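About Skolness

We test grippers, arms and wrist cameras for companies that are about to buy them.
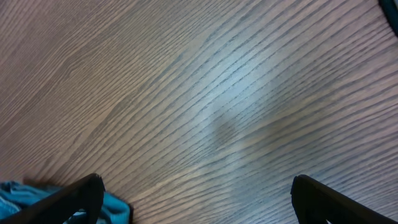

Wrist camera view, both fingers open, teal cloth by the left one.

Skolness was started by Afiq Osman after he had sat through one too many sales demos. The part was always the right size, the light was always kind, and the arm never missed. We don't trust demos much. We don't fully trust our own results either, so every gripper gets 1,000 picks on 2 different arms before we put anything in writing.

Much of the work is dull. We use soft cloth, shiny tabletops and bad glare, the things a brochure leaves out. A camera that reads a matte block perfectly may lose a fold of fabric against wood grain, and we would like you to hear that from us before the invoice arrives.

Our 3 regular test plans are called Drenen (grippers), Maruyama (cameras) and Ellitz (controllers). Each report runs to 80 pages, most of it failures, with the settings we used so your own people can check us.

We take no commission from makers. If a cheaper controller does the job, or if you don't need a robot at all, the report will say so — some clients have not enjoyed that part.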